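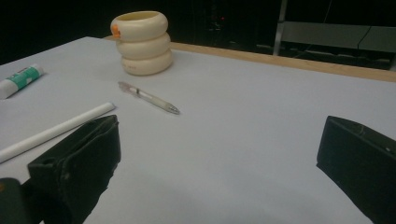
Every single thing you own has a secret spot called its center of gravity. Your shoes have one, your cat has one, and so do you! It's the point where all the weight evens out, as if the whole thing had been squished down into one tiny dot. Sometimes the dot isn't even inside the stuff the thing is made of. Take those three cream-colored rings stacked up on the table. Each one is shaped like a donut, so its dot is out in the middle of the hole, sitting in plain air. I love that. You could poke your finger right through it.

So why does the dot matter? Because of tipping over. Picture a straight line dropping from the dot down to the floor. If the line lands inside the part the thing is standing on (I call that its footprint), it stays up. If the line lands outside the footprint, over it goes — crash.

Try it with yourself. Stand with your back and your heels flat against a wall, feet together. Now bend over and touch your toes without moving your feet. You can't, can you? When you bend in the middle of a room, your bottom slides backward to keep your dot above your feet. The wall won't let it, so your dot goes too far forward and you have to take a step. My friend Theano Christodoulou tried this 27 times in one afternoon and fell on the rug every time. She's very stubborn.
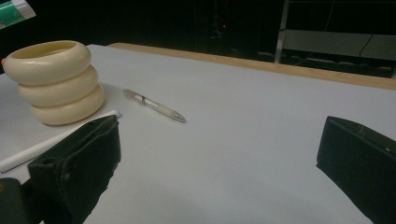

Buildings have to follow the same rule. In the town of Clisau there's an old bell tower, 285 steps to the top, and it leans. You can feel it in your legs when you climb! But it's wide at the bottom and its walls are thickest down low, so its dot stays low too, and the line still lands safely inside the footprint. If somebody put a big heavy roof on it, the dot would move up and out toward the leaning side. That would be a terrible idea.

Animals are good at this stuff. A kangaroo's tail helps it balance the front half of its body. A flamingo on one leg keeps its foot right under its dot, and it can even nap like that. 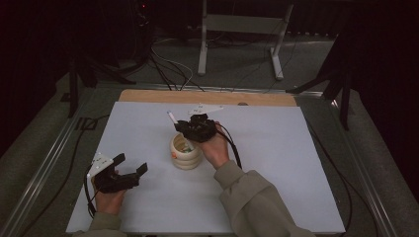 *Two hands, one cup and a nice flat board.*

Want to find a dot yourself? You'll need a ruler.

1. Hold out your two pointer fingers, a little way apart.
2. Rest the ruler across them.
3. Slide your fingers slowly toward each other.

They'll meet under the ruler's dot, even if you started lopsided. Now stick a blob of clay on one end and do it again. Your fingers should meet closer to the clay, because the dot has moved toward the heavy end. Brooms work too, but go outside for that one. I broke a lamp.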